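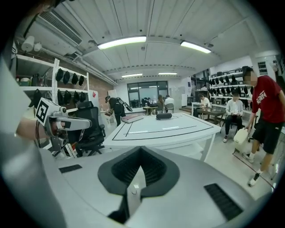

Kategorie: Alltag, Tiere

Am Freitag hat es bei der Hundepension in unserer Straße gebrannt. Es ist kein Tier verletzt worden und auch kein Mensch, das gleich vorweg, weil mich seitdem mehrere Leute angeschrieben haben. Unser Hund Boneck war zu dem Zeitpunkt dort untergebracht, zusammen mit elf anderen. Wir waren bei meiner Schwester und wollten erst am Sonntag zurück.

Angerufen wurde ich um kurz nach vier. Octavian Crăciun, der die Pension mit seiner Frau betreibt, sagte nur: »Boneck geht es gut, er sitzt in meinem Auto, es brennt im Anbau.« Dann hat er aufgelegt, er hatte ja noch andere anzurufen. Ich habe eine Weile mit dem Telefon auf der Bettkante gesessen und dann meinen Mann geweckt.

Gebrannt hat der Trockenraum, in dem die Decken und Handtücher gewaschen werden. Die Feuerwehr geht von einem Defekt am Wäschetrockner aus, ein Gutachter kommt noch. Der Raum liegt an der Rückseite, durch eine Stahltür von den Zwingern getrennt. Diese Tür haben die Crăciuns erst im letzten Jahr einbauen lassen, nachdem die Versicherung darauf bestanden hatte. Octavian hat sich damals ziemlich darüber aufgeregt, auch über den Preis. Ohne die Tür wäre der Rauch sehr schnell bei den Tieren gewesen, das hat mir der Einsatzleiter später so bestätigt.

Bemerkt hat das Feuer zuerst eine Hündin namens Riton. Sie schläft in der Wohnung der beiden und hat so lange an der Schlafzimmertür gekratzt, bis jemand aufgestanden ist. Der Rauchmelder im Flur ging erst danach los. Im Trockenraum selbst hing keiner, wegen des Wasserdampfs, der hätte ständig Fehlalarm ausgelöst. Inzwischen weiß ich, dass man für solche Räume Wärmemelder nehmen kann. Die reagieren auf Temperatur und stören sich nicht am Dampf.

Die Hunde wurden einzeln an der Leine auf die Wiese gegenüber gebracht und auf Autos von Nachbarn verteilt. Ein alter Saab, der sonst nur herumsteht, hatte am Ende vier Hunde auf der Rückbank. Zwei Hunde sind beim Herausführen weggelaufen. Einer stand gegen sechs am Gartentor der Bäckerei, der andere wurde mittags an der Landstraße gefunden, unverletzt, aber ziemlich schmutzig.

Wir sind gleich losgefahren und waren am Vormittag da. Boneck hat sich gefreut und dann fast den ganzen Tag geschlafen. Er roch nach Rauch, zwei Bäder später immer noch ein bisschen. Die Tierärztin hat allen Besitzern geraten, die Tiere abhören zu lassen, auch wenn sie keine Symptome zeigen. Husten kann wohl noch Tage später auftreten. Bei Boneck war alles frei.

Was ich mir aus der Sache mitgenommen habe, schreibe ich hier auf, falls jemand seinen Hund demnächst in Betreuung gibt:

Ich habe vorher nie gefragt, ob nachts jemand im Haus ist. Bei den Crăciuns ist das so, aber ich wusste es nur zufällig. Es gibt Pensionen, bei denen abends abgeschlossen wird und morgens wieder jemand kommt. Das würde ich heute nicht mehr machen.

Außerdem sollte man eine Nummer hinterlassen, unter der man nachts wirklich erreichbar ist. Mein Telefon war nur deshalb laut, weil ich den Wecker gestellt hatte. Bei drei Besitzern ging bis zum Morgen keiner dran.

Und der Chip sollte registriert sein. Bei dem Hund von der Landstraße war er es nicht, deshalb hat die Zuordnung länger gedauert als nötig. Die Anmeldung dauert ein paar Minuten. Ich habe bei der Gelegenheit gemerkt, dass bei uns noch die alte Adresse eingetragen war.

Die Pension bleibt vorerst zu. Der Anbau muss abgerissen werden, und in den Zwingern wird wegen des Rußes alles gereinigt. Octavian rechnet mit einer Wiedereröffnung im April – wenn das Gutachten bis dahin vorliegt. In der Nachbarschaft sind bisher rund 800 Euro zusammengekommen, dazu viele Decken. Decken haben sie jetzt genug, hat er mich gebeten auszurichten. Gebraucht werden noch Näpfe und ein gebrauchter Trockner – den will seine Frau aber in der Garage aufstellen.

Kommentare (3)

Skanura
Gut, dass alle heil geblieben sind. Das mit dem Wärmemelder wusste ich nicht, wir haben in der Waschküche bisher gar nichts.

Heike
Unsere war auch dabei, sie saß mit im Saab. Sie frisst wieder normal. Danke an alle, die nachts im Schlafanzug auf der Wiese standen.

Jens P.
Sind Keramiknäpfe auch in Ordnung oder lieber Edelstahl? Hätte noch welche im Keller.

Zuletzt im Blog
Boneck und die neue Hundeklappe
Zecken im Winter, doch wieder
Woran wir beim Futterwechsel gescheitert sind
Die Bäckerei hat montags jetzt zu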